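Voltar a brincar depois dos trinta e muitos

Por Luana Furtado
Setembro de 2019

A culpa foi da minha mãe, que resolveu esvaziar o sótão. Telefonou-me a meio de uma reunião para perguntar se eu ainda queria "a caixa das pecinhas" ou se podia dá-la à vizinha Conceição, que tem netos. Eu não abria aquela caixa há mais de vinte anos. Não fazia tenções de abri-la. E mesmo assim respondi, com uma voz que até a mim me assustou: nem pensar, isso é meu!

Fui buscá-la nesse fim de semana. Pesava como chumbo e cheirava a naftalina, e no fundo, misturados com as peças, havia um berlinde, uma tampa de caneta roída e um dente de leite que prefiro não investigar. Despejei tudo no tapete da sala com a intenção de ver se faltava alguma coisa. Quando olhei para o relógio era quase meia-noite e eu tinha feito metade de uma casa, com chaminé e tudo. Não me lembro da última vez em que passei quatro horas seguidas sem espreitar o telemóvel.

Escrevi sobre isso numa crónica curta e a caixa de correio encheu-se. Recebi 645 mensagens em duas semanas, o que para mim é uma enormidade (a crónica anterior, sobre sopas, teve três, e uma era da minha tia). Gente que faz puzzles às escondidas dos colegas, um contabilista que pinta soldadinhos de chumbo, uma senhora de Évora que voltou a vestir bonecas depois de se reformar e que me mandou, muito orgulhosa, o molde de um casaco de inverno do tamanho da minha mão. Fiquei com vontade de ir conhecer esta gente toda. Não deu para tanto, mas andei uns meses a espreitar mesas alheias.

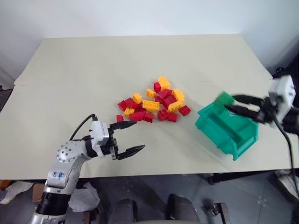 O vermelho e o amarelo

Se há coisa que aprendi nessas visitas é que cada pessoa tem a sua cor. Eu era do vermelho. Em miúda guardava as peças vermelhas para os telhados e armava um escândalo se o meu irmão as gastava numa parede. Ele era do amarelo e fazia tudo amarelo: barcos, cães, um frigorífico. Perguntei-lhe há pouco tempo se se lembrava disto e ele ficou ofendido com a pergunta. Claro que se lembrava. Lembrava-se até da peça que eu lhe tinha escondido dentro de uma bota, e quis saber onde estava.

A Petia, que cresceu em Sófia e vive em Lisboa desde que acabou o curso, contou-me que em casa dela só havia um jogo de construção para quatro primos. Dividiam-no à sorte, tirando peças de uma fronha com os olhos fechados. Hoje tem uma divisão inteira por conta do vício, com 858 peças separadas por tamanho em frascos de compota, e diz que a melhor parte continua a ser meter a mão sem olhar. Percebo-a perfeitamente. O barulho de remexer nas peças é metade do prazer!

Comprar ou não comprar

Agora a parte perigosa. Assim que uma pessoa confessa que gosta de brincar, aparece alguém a querer vender-lhe coisas. Há conjuntos para adultos que custam até 400 euros, com caixa bonita e livro de instruções da grossura de um romance russo. Não digo que não sejam uma tentação – fiquei parada à frente de uma montra mais tempo do que gostaria de admitir. Mas a graça toda que tive naquela noite no tapete veio de não haver instruções nenhumas.

Por isso, antes de abrirem a carteira, passem pelas feiras de usados. Na loja da Arnance, onde vou agora com uma frequência embaraçosa, vendem peças avulsas ao saco e deixam-nos remexer à vontade. Comprei lá dois sacos, um deles com um pedaço de via férrea que não encaixa em nada do que tenho e que adoro.

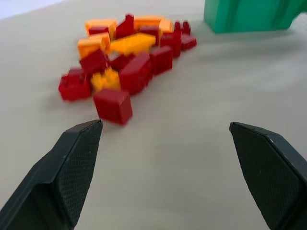 Lavar as peças usadas também tem a sua ciência. Água morna, detergente da loiça, um saco de rede daqueles da roupa delicada, e depois toalha e paciência. Não usem o secador (perdi uma janela assim). E se houver crianças pequenas em casa, arrumem tudo numa prateleira alta, que as peças mais miúdas vão à boca num instante.

Brincar acompanhada

Em outubro vou experimentar uma coisa nova: as noites do Umcombe, um café onde empurram as cadeiras para o lado depois do jantar e cada um leva o que tiver. Disseram-me que há uma mesa só para jogos de cartas e outra onde se constrói uma cidade às prestações, cada semana mais um bocado. Já perguntei se podia levar o meu irmão. Podia, claro. Ele diz que só vai se eu lhe devolver a peça da bota, e eu ando desde terça – não, desde antes disso – a revirar o armário da minha mãe à procura dela.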